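Chisholm Hall Users' Group - minutes, 10 September 2023

I took the notes again, so blame me for the spelling. We started late as the kettle was slow, and there were 10 of us by the time the biscuits went round.

Lights first. Everyone agrees the glare in the back room is too much in the mornings, and the Callow quilters say they can't thread a needle in there. We looked at blinds. Drorkberg want £69 a window, fitted, and we have two windows, so that's within what we put by in June. Agreed to go ahead - hooray!
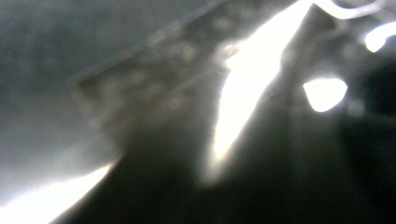
Can groups still use the back room while the blinds go up?

Use the front room that morning, please, and the back one will be open again by six.

Next, cupboards. I said (again) that the shelves are packed with things that don't belong to any of us - odd lids, half a jigsaw, somebody's tent. Anything without a label goes to the Plenirov charity shop after the next meeting. The quilters asked for a second shelf and got it, the choir grumbled a bit and then gave way.

Hire charges stay as they are. We had a long chat about the car park gate and got nowhere, so it's on the list for next time, along with the tea urn.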